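Kitchen Materials, week 6 handout
Kondwood Evening Classes

Okay, quick notes on grain before we get to stone! Grain tells you which way a board wants to move, and I'd always look at it before picking a finish.
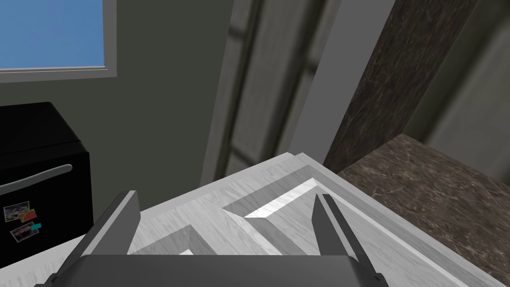 Wood swells across the grain far more than along it, so wide doors need some give. Those recessed, beveled sections with the raised rim are the classic raised-panel look, and in solid wood I leave the panel unglued so it can float. February is when my old ones shrink (and rattle).

Sand to 85 percent of what you think is enough, then stop and wipe.

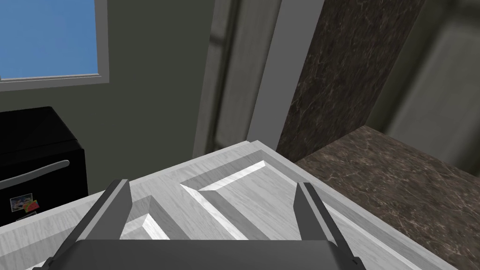
Stone counters

Marble stains, so blot spills, never rub.

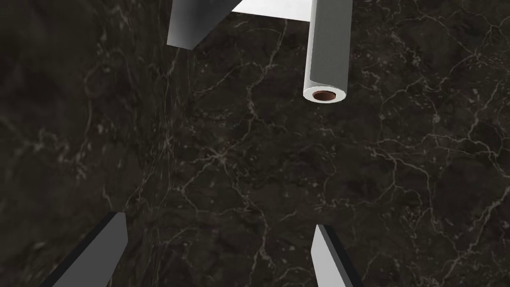
Lemon juice and vinegar are worse, they eat right into the polish, and no sealer I've tried stops that. Bring your Mastgate samples next time!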